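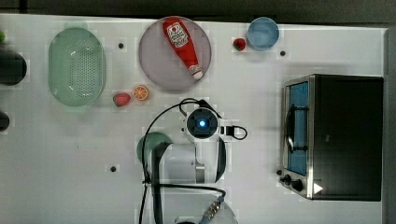 Calanville App Builders Group
Minutes of the January meeting, held by video call, Jan 6, 2021

Present: Sowmya Kulkarni (chair), Zoriana Tkachenko, Vignesh Acharya, Chi-keung Pan, Dagný Ladefoged (minutes). Sixteen members listening in, of whom four spoke and one was asleep or has a very restful camera manner.

Meeting opened at 7:04 pm, the first four minutes being given over to Vignesh's microphone.

1. Minutes of the last meeting

Approved with one correction. Chi-keung did not "agree to rewrite the login screen." He agreed that somebody should. The login screen remains as it was.

2. Udlow (the bus app)

Zoriana reported that Udlow now has 459 installs on Android. The group was pleased. Zoriana then reported that 38 of these opened the app more than once in the past month, and the group was pleased more quietly.

The main complaint in reviews is still battery drain. Udlow checks the phone's location every few seconds whether or not the person is anywhere near a bus. Zoriana has a branch that checks only when the phone has moved a decent distance, but it has the side effect of telling people on a moving bus that they are still at the stop. One tester rode all the way to the Arumugam Street depot this way and left a two-star review, which Zoriana read aloud. It was well written.

Sowmya asked whether the app could use the motion sensor to tell walking from riding. Vignesh said yes, easily. Zoriana asked if he would like to do it, then. Vignesh said it was perhaps less easy than he had made it sound.

Action: Vignesh to try the motion sensor idea on a separate branch, and to name the branch something other than "test2."

3. The August hack weekend

Sowmya would like to hold it again. Last year's was moved online at short notice and produced five finished apps, three of which still run. Discussion on whether to plan for people in a room or people at home. Agreed to plan for home and be pleasantly surprised.

Theme: a long discussion. Proposals were noise maps, step counting for dogs, and "anything with the light sensor." The dog proposal had the most support and also the most questions, mainly about where the dog keeps the phone. Put off to the next meeting.

Prizes: Chi-keung pointed out that we promised gift cards last time and two winners are still waiting for theirs. Sowmya said they went out. Chi-keung said he was one of the winners. Sowmya will look into it.

Entry limit to be set at 100 people. Dagný noted that we have never come close to needing a limit. The limit was adopted anyway, as it makes the sign-up page look busier.

4. Clellamik

Vignesh gave a demo of Clellamik, his shared library for collecting sensor readings and sending them in batches when the phone is on wifi. It worked on the second phone. Points raised:

Zoriana asked what happens if the phone is never on wifi. The readings pile up until the app is removed. Vignesh will add a cap.

Chi-keung asked where the readings are stored on our end. They are on the old server, in a folder. A brief silence followed. Chi-keung offered to set up a proper database, and the offer was accepted before he had finished the sentence.

A listener asked whether users are told what is being collected. They are, in a screen of text that Vignesh agreed no human has scrolled to the bottom of. Dagný to rewrite it in plain words and get it under one page.

License: MIT or Apache. Twenty-five minutes. No decision. The minute-taker has kept her notes on this item in case anyone wants them and expects to keep them for some time.

5. Website

The events page still lists the picnic. Sowmya has the password but not the time, and Zoriana has the time but not the password. Sowmya to send it to her, by some method other than the public chat channel.

6. Any other business

Vignesh asked if anyone had an older Android phone to lend for testing, version 7 or below. Three people held theirs up to the camera, including the chair, who said it was her main one and she would want it back.

Chi-keung raised the login screen. See item 1.

Next meeting: same link, same time, first week of next month. Zoriana to chair, as Sowmya will be traveling as far as her sister's kitchen.

Meeting closed at 9:10 pm, or 9:32 pm for those who stayed on to talk about licenses.

Minutes taken by D. Ladefoged. Corrections to me before the next meeting, please.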